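Is a tankless hot water system worth it for a small office kitchen?

Posted in Home and Trades by orkden_fan

We share a kitchen at work and the old storage tank under the sink is on its way out. The plumber wants 2000 dollars to put in an instant electric unit from Jeteck. He reckons it will pay for itself in 3 years. I find that hard to swallow given we wash a few mugs and some cutlery a day. Has anyone done this and seen the bill drop?

mallee_root

Yes get one, best thing we ever did. Endless hot water.

pipe_dreamer

I'd want to see his working before I signed anything. A little tank doing mugs mostly costs you in standing heat loss, and you can kill a lot of that with a timer. Ours is off overnight and the bill barely noticed, which tells me how little there was to save in the first place.

Instant units also pull a big current. Ask whether his price includes a new circuit from the switchboard, as ours didn't and the sparky wanted another 600 on top. Istum make a small tank for far less and it fits the same space. Their brochure has its own rosy savings chart - ignore that too.

Our bench, for what it's worth. The orange caddy in the second and third photos has the cutlery:
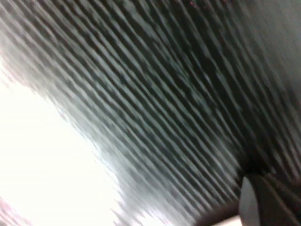
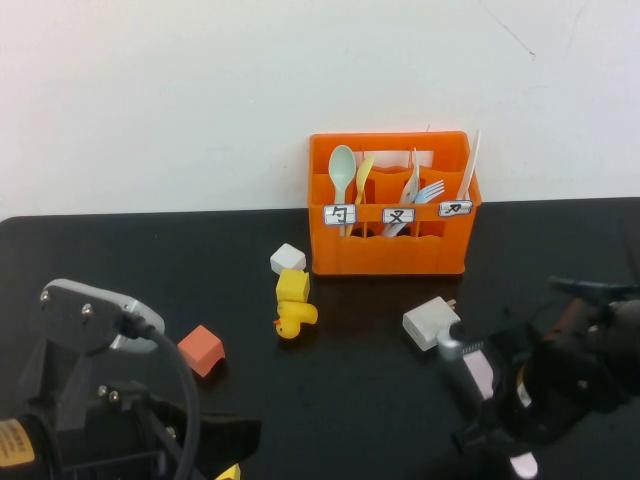
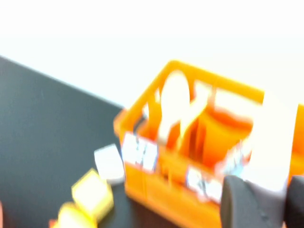
Read your meter before you leave for the night and again in the morning, with the tank on and everything else off if you can manage it. Do that a few times and multiply by your tariff. If the number is small, his payback claim is rubbish. And get a second quote, preferably from someone who doesn't sell Jeteck.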